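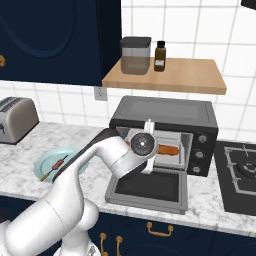

What a Robot Open Day Taught Me About My Toaster Oven

Reading time: 2 minutes

I went to the Brurkeo open day in Natholm expecting gadgets and came home with a list of kitchen tips! They were showing a kitchen simulation on a big screen, with a robot arm working at a toaster oven, and the team chatted with us the whole way through (I stayed for both sessions). Planning a job for a robot means thinking about every reach, and wow, does that show up your own bad habits.

What I changed at home:

Drop the door all the way before you reach in. I used to hold mine half open with one hand - no wonder I kept bumping my knuckles.

Clear the counter in front of the oven. An open door needs its landing space, so measure yours. Mine takes up far more than I'd guessed.

Get the plate out first, and put it right beside the oven. Carrying a hot sausage across the kitchen on tongs is asking for a greasy floor.

Come in from the front and go slowly. Lift the food clear of the rack before you pull back.

Crumb tray: every 2 weeks, once the oven is cold. Soak it for 15 minutes in warm soapy water and the baked-on bits slide right off.

I've been at it for some 30 days now and I love how calm supper has become. The next open day is in December, and I'll be first in line - they're promising a session on loading dishwashers!

Contact | © 2018 Brarnness Home Notes | Back to top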